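Keep the hand in the machine

I build grippers in a shared workshop called Stanirden, and I want to argue for the kind you hold yourself. Many members there dream of a full arm with motors in every joint. I think most of us should stop at the hand. My own project, the Rosudura, has two fingers with soft pads, and I carry it to the table like a big pair of tongs.

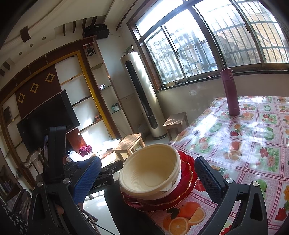
Page last changed: October, version 12

A bowl on top of red plates is a hard load, and a motor would tell me very little about it. When I squeeze from both sides, I feel in my wrist how the weight leans. I have spent 84 dollars on pads of different rubber and I do not regret one of them. A friend of the workshop spent 900 on an arm for his Cluretti build, and it still waits for its wiring.

Some people say that this is cheating, and a robot must move by itself. I understand the feeling – I had it too. But grasping is the difficult part, and it deserves to be studied alone.

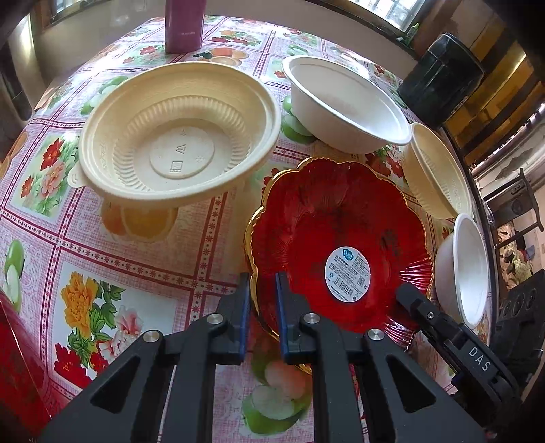
Last modified in October (3 edits)

With a single plate, I prefer one finger outside the gold rim and the other pressing on the inner surface. A wavy edge asks for a softer pad than a straight one, and no drawing taught me this. I would like our Escobar evenings to begin with dishes, on an ordinary tablecloth, before anyone opens a catalogue of motors. The colour of the pads can be discussed later.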